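Votska Shared Kitchen - FAQ

How do I book?
Use the form or email Elīna Grīnberga. 2 hour minimum. Mornings go fast in November, so ask early.

What does the fee cover?
Water, power, gas, trash. Not ingredients. Not towels - bring 6 or so, you'll use them.

Is there a deposit?
Yes, $284. Comes back after checkout if the place is clean. Usually takes a few days, longer if your bank is slow.

Can I store food overnight?
Fridge only, labeled with name and date. Unlabeled stuff gets tossed. Freezer space is seperate, ask first.

Can I leave my things on the table between sessions?
No. Small items go in a tray, then on your shelf.

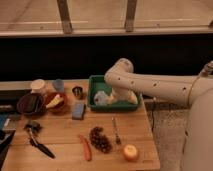
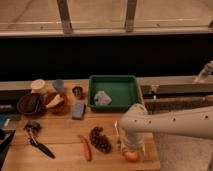
Kitchen items and the green tray, both views.

Do I need a food permit?
If you sell, yes. Family party, no. Send us a copy before your first booking, not the morning of.

Which entrance?
Collet side. The Janer Street door is locked after 5 pm and the bell there dosen't work.

How many people can I bring?
17 max, kids included. Fire rule, can't bend it.

Can I cancel?
Up to the night before - full refund. Same day, no refund but we'll try to move you to another slot.

Parking?
Street only. Unload out front, then move the car please.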